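Wanerness council's postal vote rules, second reading

The draft came back from the clerk's office in July with most of the numbering changed, so anyone working from the first version will need to start again. Clause 8 is now clause 6. The old clause 6, on replacement ballot packs, has gone into a schedule at the back, where it has less force than it did.

The main change concerns deadlines. Under the current rules a voter who wants a replacement pack must ask in person by 5 pm on the day before the poll. The draft keeps the time but allows the request to be made by telephone, provided the voter can give the reference printed on the original letter. Edith Tello, who moved the amendment, argued that the wards furthest from the town hall have one bus in the afternoon and none back. Clive Rowbotham opposed it on the grounds that a reference number proves possession of a letter and nothing else. Both points are correct. The draft deals with the first and leaves the second to the returning officer's discretion.

I would have preferred a date of birth check. The council already holds the data for signature matching, and the comparison takes a clerk less than a minute.

The second change is to the threshold for a ward petition. It was 3,000 signatures across the district, and it is now a share of each ward's register. For Montoya ward this makes a petition easier. For Plevov ward, which gained the new estate at the last boundary review, it makes one harder. The covering note says the effect is neutral overall, but it gives no working, and I could not reproduce the result from the published registers.

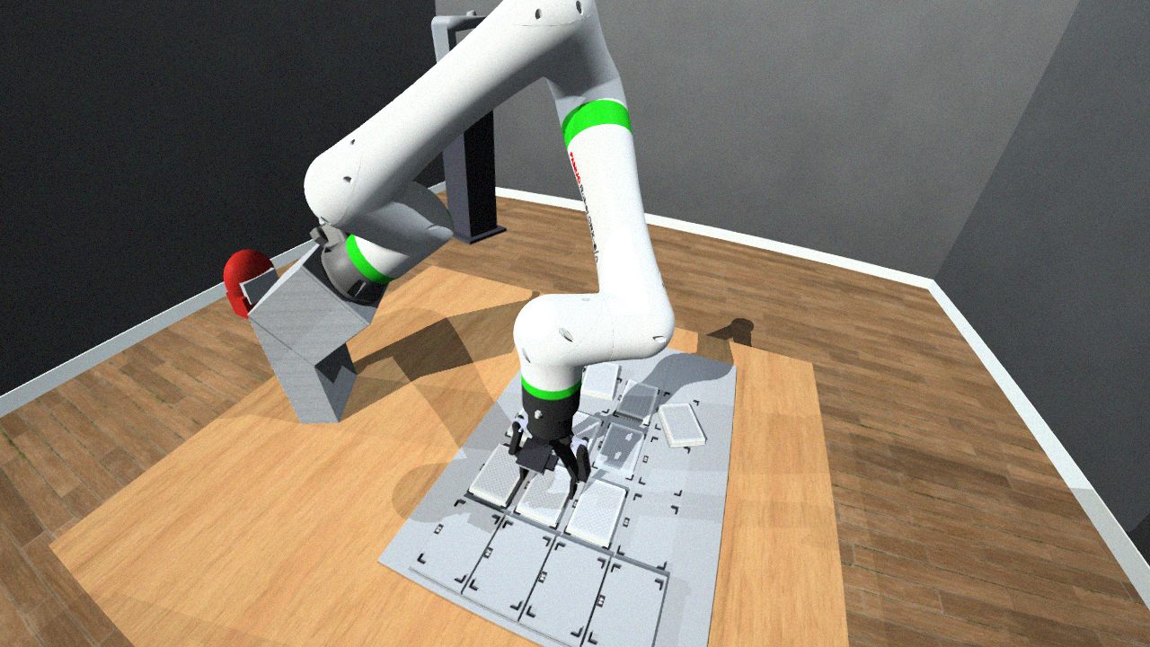

The transitional wording is also loose. Paragraph 27 says that petitions "in progress" continue under the old threshold, without saying when a petition starts. It could be the date of the first signature or the date the form is lodged. The Zutevlow road petition falls between the two – forms lodged in spring, signatures still being collected – and its organisers have asked for a ruling in writing.

Comments on the draft go to the clerk by noon on the last working day of the month. Quote the new clause numbers.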